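Long thread on Flarell and the keeper situation, as a few of you asked. I watched the last home match and have read what the club has put out so far.

Short version: they need to sell one of their two goalkeepers this summer, and I think they are getting ready to sell the wrong one.

Corn in the basket, kettle next. On with it.
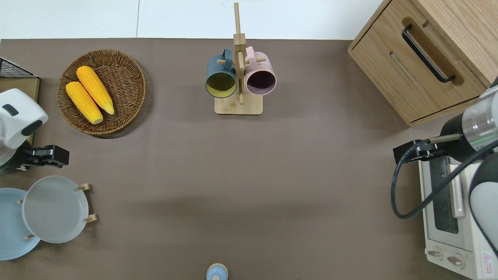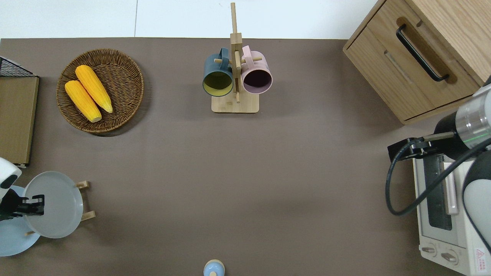
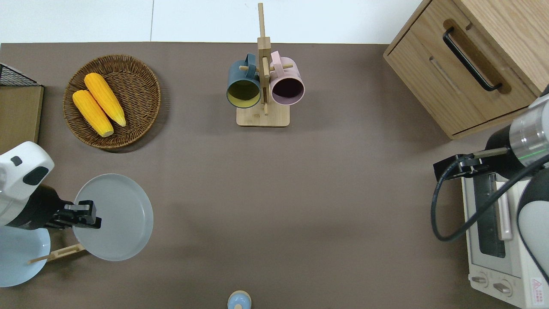
Tin-yau Poon has started every league match since the winter break. Before that he was the backup and played cup ties only. His contract has one year left on it and talks have stopped twice.

Crescencio Alcaraz is the older of the two and the higher earner by a long way. He lost his place with a shoulder injury and has been on the bench since he got fit again. His deal runs for 3 more years.

You can see the problem. The one playing well is the easy one to sell. The one on the bench is on wages that most clubs in this league can't pay.

Trimurach have asked about Poon. The local radio had it first and the club didn't deny it. The manager was asked after the match and said he expects both keepers back for preseason. He said the same about the left back last May and the left back was gone before the first training session.

Minutes since each of them last let in a goal from open play, league only: Poon is on 511. The club record is 526, set back when they were still at the old ground. He gets there with a clean first half next time out.

I know some of that is the back line. They moved to a back three and teams are shooting from farther out. But he's also coming for crosses now, and he wasn't doing that in the fall. Two of the last four wins came down to him catching a corner late on.

On Alcaraz, I don't think he's finished. He was very good for two seasons and he is still the better passer. If they wanted to play out from the back, I'd understand keeping him. They don't play out from the back. They go long to the big striker and work off the second ball.

What I'd do: offer Poon the longer deal now, with a release clause if that's what his agent wants. Then loan Alcaraz out and pay part of the wages. It costs money this year, but they'd still have a keeper they can sell for a proper fee later.

What I think happens: Trimurach come in with some 6 million, the board takes it, and Alcaraz starts the season. Then they spend half of the fee on a backup.

A few replies to things people have sent me while I was typing.

No, the kid from the under-19s isn't ready. He's had one good loan in the third tier and he should have another.

Yes, I've seen the story about a swap with the Trimurach midfielder. He plays in the same spot as the captain and he's been hurt most of the year. I wouldn't do it.

Someone asked about the sell-on clause. Poon's old club gets a cut of the profit. I haven't seen a number I trust, so I've left it out.

The window opens in a few weeks. I'll add to this thread if either of them signs or leaves. Next one from me will be on the left back spot, and that one is shorter.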